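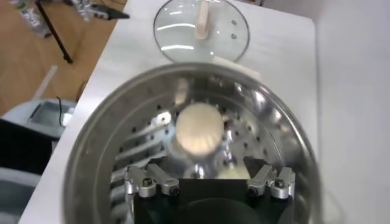 1/ I promised a thread about the fog match between Koddale and Itstead, and today I finally have my notes in order. It is a long story for a game that was never finished. Please be patient with my English.

2/ Both were works clubs in the beginning. Koddale played for the Jeltico factory, which made rope and later canvas. Itstead belonged to the railway yard on the other side of the river Shi. They met every season and I think they did not like each other very much.

3/ The match I mean was a cup replay. The first game finished 1-1 and the newspaper gave it four lines. For the replay 3669 people paid at the gate. The ground had one small stand with seats for 700, so most of them stood on the grass bank.

4/ Fog came up from the Shi before half-time. The Koddale goalkeeper could not see the halfway line, and the linesmen were given white handkerchiefs in place of their flags. I have read this in two separate reports, so I believe it.

5/ The second half started late. Koddale scored, or it was announced that they scored. One report gives the goal to the centre forward, the other to the outside left. Behind the opposite goal the people learned of it from a boy who ran along the bank and shouted.
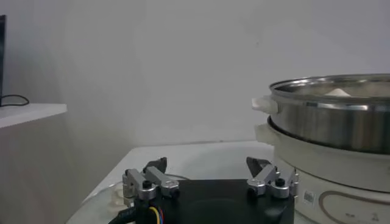
Electric cooker on the right, shelf on the left.

6/ In minute 79 the referee stopped the game and took the players off. Itstead had ten men in the dressing room. Their right back was still on the pitch, guarding his post, and a policeman went to fetch him.

7/ I know that a similar story is told of other clubs and other goalkeepers. Dehua Ren, who has collected local match reports for much longer than me, warned me of this. He thinks the right back was added later by somebody who liked a good story. I am less sure.

8/ My reason is the minute book of Itstead. It has 154 pages and the handwriting is terrible, but on one page there is a payment "to constable, for his trouble". No other explanation is written. Baoshan Qiu read the page for me a second time and she also reads "constable".

9/ The game was played again in May, on neutral ground, because the league would not give them an earlier date. Itstead won 2-0. The Koddale players asked for the first result to stand and the answer was a letter of one sentence.

10/ What I still do not know: the name of the referee. One paper has only "the official", the other has a name with three different spellings in the same column. If your family has an old cup programme from Koddale or Itstead, please look on the back page, at the bottom.

11/ Correction to post 3. The first game was 1-1 after extra time, not after ninety minutes. Thank you to the two people who wrote to me so quickly.

12/ Several of you ask where the ground was. It was behind the rope shed, on the Koddale side of the river. The bank is still there and you can walk up it, but there are garages where the pitch was. I will post the map when I have permission from the library.

September 10, 2022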